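We use cookies to remember your preferences and measure traffic. By continuing to browse, you accept our cookie policy. Accept | Manage settings

FOR IMMEDIATE RELEASE

Flirorum Pulls Kitchen Robot Update After Machine Declares Sink Finished

GÜNDOĞDU, 2/11/24 -- Flirorum today withdrew the latest software update for Stindetness, its kitchen cleanup robot, after a fault caused the system to report jobs as complete while they were still very much in the sink.

The fault appeared in simulated trials of the sink-clearing routine. In 86 of 451 runs, Stindetness stopped, marked the job done and returned its arm to the rest position. It did so with great confidence. The log entries were, in every respect except accuracy, excellent.

Engineers traced the problem to a change meant to make the robot faster. The update let it skip a final look into the basin when its earlier readings seemed good enough. Small items near the basin wall were then dropped from its list, and a plate lying close to the drain could be taken for part of the sink. The robot did get faster.

No customer machines received the update, and no one was hurt. Flirorum is treating the fault as a safety matter all the same. A robot that believes a sink is empty may go on to run water or set down something heavy, and the company would prefer that it check first.

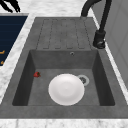 A plate and a strawberry in the basin of the simulated test kitchen. Credit: Flirorum

The final look has been put back. It adds five seconds to each job, a delay the company has decided it can live with. Test partner Flernititz will repeat the full set of runs in June -- and will be scoring the sink itself, with the robot's opinion recorded separately.

Stindetness owners do not need to take any action. Machines in homes will stay on the previous version, which is slower and knows a strawberry when it sees one.

About Flirorum
Flirorum builds cleanup robots for home kitchens at its workshop in Gündoğdu.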